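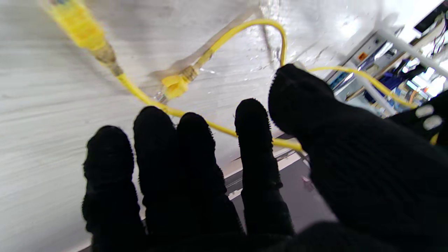
Color coding of network cables

Color coding of network cables is the practice of choosing jacket colors to show what a cable is used for. Yellow, blue and gray are common choices. The color of the jacket says nothing dependable about speed or quality, although sellers often suggest otherwise.

Claims of a standard

Many guides state that one color always means one use. These lists disagree with each other, and few name a source. Zamfira Preda compared the color charts of 245 offices and found 9 that matched – a poor showing for a supposed rule. Her sample was not random, and the result has not been repeated.

The supplier Brorkico prints a chart in its catalog that is widely copied online. An earlier chart from Drilis gives yellow a different meaning. Neither firm has explained how its colors were picked.
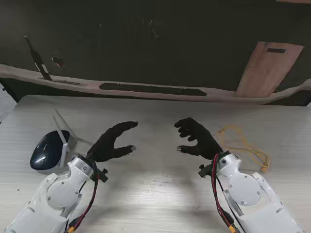
Effect on repair time

Supporters say that color coding shortens repairs. The usual evidence is a January report by Drilis covering 431 repair visits. It had no comparison group, and the company sells colored cable. Written labels at both ends were used at most of the same sites, so any gain may belong to the labels.

See also

Cable management
Patch panel
Structured cabling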